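# About Samonte

Samonte started out as a repair counter with a bell on it, and there are still people in Mudden who call us "the vacuum place." We don't mind. These days we take in returned and worn household and car goods, sort them, take apart what can't be saved and get the useful parts back out into the world. We moved into the Lammont building one very wet May and have been slowly filling it up ever since, mostly with shelves.

## How we work now

For years every single item that came through the door was handled by a person from start to finish. Somebody lifted it out of a bin, turned it over, decided what it was, set it down in the right spot and then did it again, all day long. It is honest work, but it's hard on wrists and shoulders, and by late afternoon even the most cheerful person on the bench had stopped talking. When we asked our crew what part of the job they would gladly hand over, the answer was the lifting and placing, pretty much all around the room.

So we began the Arik project. Arik is our name for the robot work at Samonte, and it covers the arms, the hands and all the patient teaching that goes with them. We started small, with one kind of task: pick a part up, hold on to it, put it down inside the lines. 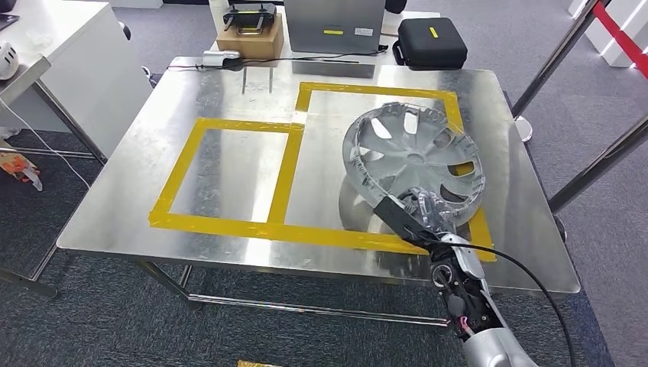
The first thing we promised, before any equipment was plugged in, was that no one would lose their place on the team over it. We wrote that down and everybody got a copy. What has changed is what a day looks like. Three of our longest-serving bench people now spend their mornings teaching and checking the robot's work, and they are very good at it, probably better than anyone we could have hired from outside (they have strong opinions about how a thing ought to be held!). The rest of the crew has more time for the jobs that need a trained eye, like finding a hairline crack or working out why a motor that ought to run doesn't.

It hasn't all been smooth, and we would be telling you stories if we said it had. The early weeks were slow, some of us were nervous, and a few of us were plainly annoyed. We now rotate people between the benches every 10 working days, which was the crew's own idea, and it has done more for the mood in the building than anything management came up with.
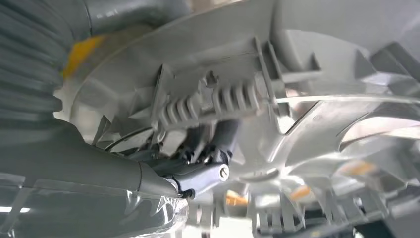 Taking things apart is still where our people shine, and we expect that to be true for a long while yet. A molded housing can hide a lot in a very small space. You'll find a hose curling around one side, black cables tucked into a hollow under a bracket, and one little silver screw at the end of a hinged arm that has to be reached just so. Knowing which piece to loosen first comes from having done it many times, and we pay for that knowledge accordingly.

## Come and see us

We handled 3000 items in our last full year before Arik, and we still like to hear where they ended up. If you have something in a closet that you can't bring yourself to throw away, bring it by the Mudden counter. The bell still works.

Page last updated Sunday, February 4, 2018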